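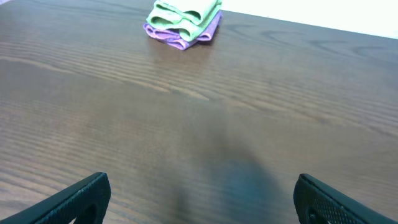

Lorna Skinner wrote to us in December that she had stopped ironing her cleaning cloths after she read how we fold ours, and that her cupboard door now closes again. We were very glad to receive this letter.

About Briltura

Briltura is a small household school in Daltell. We teach people how to take care of cloths, towels and wooden furniture at home. Luana Barbosa and Hwa-young Heo started it 8 years ago in one rented room on Sutherland Street, and the school is still in this room. Last year 293 people came to our courses.

Our first lesson is always about the cloth. You learn to fold a microfiber towel so it makes a compact rectangle, and to put one color on another, for example green on purple. Many students think this is too simple for a lesson. Then they try it, and they ask to do it again.

The second lesson is about the table. We show how to wipe along the grain, with a light hand, and how to look for spots against the light. 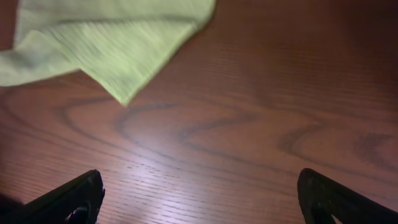

Green cloth on the wooden table, Daltell

Each group has 9 students at most. Morven Gourlay answers the letters and makes the course list. Please write to her if you wish to visit us before you decide. The room is open from 10 in the morning, and tea is free for visitors.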